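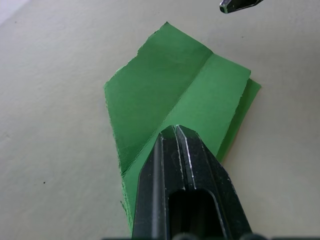 What does a handling rule for paper folding by robot arms cover?

It sets out how the sheet is prepared, how hard the fingers may press, what counts as a finished fold, and what has to be written down after each attempt.

Paper handling rules are part of the wider body of good practice for two-arm manipulation work. Paper is cheap and easy to replace, but it creases for good, tears along weak edges and slides on a smooth table. A rule written for rigid parts does not carry over well. Most laboratories that fold paper keep a separate sheet of rules for it.

Origin

The best-known set is the Flandholm guideline, first drafted by Lewis Dunbar at the Rusard workshop. The first version was a single page about finger pressure. It was rewritten after a review of 1,839 recorded folds, of which 1,071 met the standard then in use. The current version has 3 parts: material, contact and records.

Material

Sheets should be one plain color that stands out from the table. Torn edges are allowed if the record says so. A torn edge gives the arm no straight line to match against, so alignment is judged by the crease or by a cut edge. Used sheets may be folded again, but old creases must be noted. The table should be matte and wiped before each session. Loose fibers are cleared between sheets.

Contact

Fingers approach from above with the tips closed, unless the step calls for a pinch. The tips should meet the paper close to the crease and move along it, away from the held corner. Pressing on a single layer next to a fold is discouraged, as it can leave a second mark. When one arm works the crease, the other either holds the sheet or stays clear of it. It may not hover over the fold. Worn tips are acceptable as long as no burr can catch the paper. Flastbridge, which adopted the guideline in May, also requires the tips to be checked with a strip of tissue.

Records

Each attempt is logged as complete, partial or failed. A fold is complete when the flap lies over the lower layer and stays there after both arms withdraw. The layers do not have to line up unless the task says so. An exposed strip of the lower layer is measured at its widest point. Failed attempts are kept in the log.

See also: Contact force limits; Deformable object handling; Gripper inspection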